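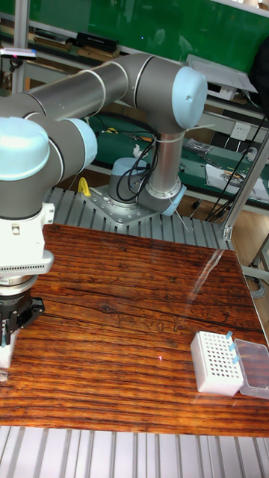
Tip cell, arm reaching out to the left, three blue tips in the rack at the right-hand edge.

January 22, 2021
Lamstead, tip cell, Fitier endurance run

Long entry, sorry. I wanted to get all of it down while I still remember which order things happened in, and I know some of you will be running this cell while I'm on the other bench, so please read at least the part about the gripper waking up before you put your hands anywhere near it.

The plan was 3,000 picks and places of a single tip, rack to rack, with the blue tips, left to run through the day with one of us in the room. It got to 1,545 and stopped. Well, the counter stopped there. The arm itself carried on a little further than it should have, and that's the part I'm unhappy about.

I was at the desk with my back half turned when I heard the rack scrape. It's a small sound but you get to know it (it's the same sound it made all through October, when we were still guessing at heights). By the time I looked up the gripper was down on the rack with its fingers open and pressing, and the rack had shifted toward the edge of the table. The tip that should have been in the fingers was lying on the wood. No alarm on the screen, no protective stop, just the arm leaning on a plastic box as if that were its job. I hit the stop button and it let go of nothing, of course, but at least it stayed put.

The log is fairly clear once you line up the two clocks, which are 4 seconds apart and which I really must fix. The gripper connection dropped on the way across. It came back a moment later, and on coming back the gripper ran its own startup routine, which opens it fully and then closes it and opens it again. So the tip fell. Our program asked for the gripper position before the move and not after it, so it was quite content with an answer that was already stale, and it went down for the place with open fingers. Open fingers hang wider than closed ones around a tip, they found the top of the rack, and down it pushed.

Why didn't it stop on force? I spent a silly amount of time on this. I went through the safety page line by line and then looked at the program header, and there it was: the force threshold was still the one from the Mbwambo job, where we were pressing caps on and wanted a good firm shove. I copied that header myself when I set up this run. I remember thinking it would save me some typing. So that one's mine, and I've written the values out on the sheet by the screen so the next copier gets a fighting chance.

Now the connection. My first thought was the gripper's own plug, and I had it out and in again several times and cleaned it and felt very thorough, and it made no difference at all. Then I jogged the arm slowly between the two racks with the gripper status up on the screen, and after a good while of nothing it blinked out just as the wrist was turning for the descent. I went back and did the same stretch over and over (I'd like to say I was methodical, but mostly I was pleased to have caught it). It comes and goes. When the slack in the cable loop hangs freely, I can't get it to fail. When a bit of it has ridden up over the joint and gets drawn tight by the turn, it fails often enough to be going on with.

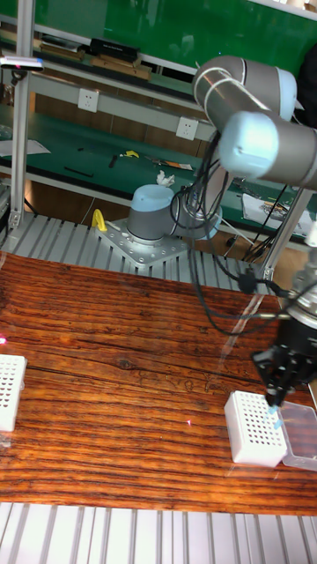 Vuvusness

I did the slow passes over the rack with a tip in the fingers, at the lowest speed, stopping above the holes each time to look at the cable before going on. It's dull work but I'd recommend it to anyone who takes this over. You notice how differently the loops settle depending on where the arm has just come from, and the run never does it quite the same way twice, which I suppose explains how we got through so many good cycles before this.

The gripper waking up. Please read this one. After the first stop I cleared the fault, left the arm paused, and reached in to straighten the rack. The arm was paused and I had decided in my head that this meant everything was paused. It doesn't. The gripper gets its power separately, and if its connection comes back it will run that startup open-and-close whatever the arm is doing. It did it while I had my fingers on the rack. It didn't catch me, my hand was well to the side, but I felt the rack twitch and I took my hand out very quickly and went and made a cup of tea. I've written it up as a near miss on the proper form too. I'd had a perfectly good stop button next to me the whole time.

I tested it afterward with a bit of foam between the fingers. Arm paused: gripper moves when the connection returns. Stop button in: gripper has no power and stays still. Do please try it yourselves before you trust my word for it.

Changed so far:

Force threshold set back to the low value for this cell. I lowered the closed gripper onto foam and it stopped where it should, 3 tries, all fine.

Program now checks the gripper after the travel move and again just above the rack. If the answer is old or the position is wrong, it stays where it is and waits for a person.

Rack height taught again. It hadn't moved, only the rack itself had, but I'd have worried otherwise.

Stop button in before hands go in, every time, also for "just a second" things. I've put it on a card at the desk.

Not changed yet:

The cable. I've eased the slack so that it hangs away from the joint, and it's behaving, but I don't believe in it as a repair. I suspect a tired wire inside the jacket close to the wrist. I'd like to swap the whole lead, and there may be one left in the drawer from before the move. If there isn't, I'll order one.

The automatic startup. There's supposed to be a setting for whether the gripper does its open-and-close by itself on reconnecting. I couldn't find it and ran out of patience. If any of you have met it in the menus, please write the path underneath here.

The rack isn't held down by anything. I used to think of that as a nuisance, and today I was rather grateful that it could slide. I'd want some kind of locating corner that lets go under a hard push, and I have a half-formed idea with magnets that I'll sketch on the next page.

The count goes back to zero for the Fitier report. I did think about carrying on from where we were, but with a different threshold and a different check in the program it's a different run, and I'd sooner start fresh. I won't start it until the lead is swapped, so the cell is free for short supervised jobs until then. The dropped tip went in the bin, and I left the rack with the scuffed top on the shelf with a bit of tape on it in case anyone wants to look.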